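The line for the open day at the Purkari estate starts at the feed store parking lot, and by 8:40 in the morning it had already reached the road. I had a timed ticket for the state rooms and still stood there for 35 minutes, behind a couple who had driven up the night before and slept in their car.

The Purkari family opens the house to the public for one weekend each November. The rest of the year it is closed, and the family is seen mostly at weddings, funerals and the christening of other people's boats. Interest this year was higher than usual. In the spring the younger son married without his grandmother in attendance, and the newspapers have been studying seating plans ever since. There was a rumor that the whole family would come out on the steps together at noon. A woman near me had brought binoculars.

Tickets cost 20 dollars for the house and gardens, and another 5 if you want the stables. Phones are allowed outdoors. Indoors they go into a gray pouch that you carry with you and have unlocked at the exit. The guide for our group was Sumeya Araya, who has worked at the house for nine seasons and told us at the start that she would take questions on furniture, paintings and plumbing. Someone asked about the wedding before we were out of the entrance hall. She pointed at the ceiling and told us who had plastered it.

## The house

The tour covers eleven rooms, all on the ground floor and the one above. The dining room is the largest. The table was set for a dinner that took place when the grandmother was a bride, with copies of the menu cards at each place. Six courses, two of them fish. The originals are in a drawer in the library and are brought out on request, though you have to ask before your group moves on, and we missed it.

The morning room is where the official family portraits are taken. It is much smaller than it looks in the magazines. The yellow sofa is there, and the window with the deep sill, and a radiator that must be just out of view in every portrait I have ever seen. People stayed in this room longest. Two sisters in our group worked out which of the cousins had sat where in the christening picture, and had a short disagreement about an aunt.

Upstairs there is a display of clothes. The green coat the daughter-in-law wore to the harbor memorial is in it, the one that was written about for a week on account of its buttons. The buttons are plain horn. The card next to the coat gives the maker as Cao and says it has been worn four times, with the occasions listed. I would have liked more of this and fewer hats. There are a great many hats.

## Noon

By a quarter to twelve the lawn in front of the steps was full. A steward told me they had let in 384 people for the morning session, and I think all of them were on the grass. At five past twelve the side door opened and the grandmother came out with the older son and his wife. They waved, walked down to the rope and spoke to the front row. The younger son and his wife were not with them. The three went back in after perhaps ten minutes.

I was too far back to hear anything. A man who had been at the rope said the grandmother asked him where he had parked.
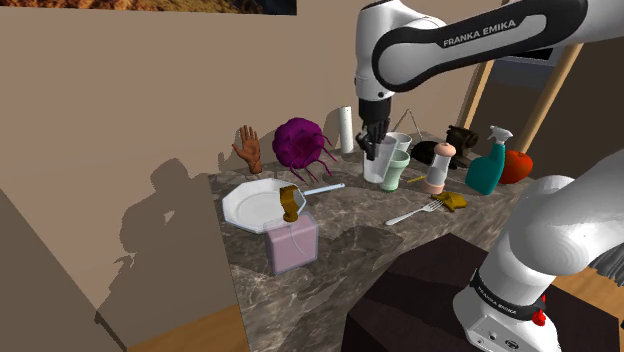
The stables are now half stables and half café. The horses were out in the lower field, so the extra ticket mostly buys you saddles, a carriage with a cracked lamp, and a place in line for soup. The soup was leek and it was good. The gift shop is run by a firm called Flelix and sells tea towels, jam and a paperback history of the family by Flultent Press. The book stops well before the present generation. I bought it anyway and read the chapter on the second marriage on the train.

In the afternoon I walked the gardens, which were mostly finished for the year apart from the long hedge and some late roses by the wall. I passed the two sisters again on a bench. They had decided that the older son looked tired and that his wife was standing closer to the grandmother than she did last year.

If you go, get the first entry time and skip the stables unless it's raining. The restrooms by the gate have a shorter line than the ones in the courtyard. The last shuttle to the station leaves at 4:15 and does not wait.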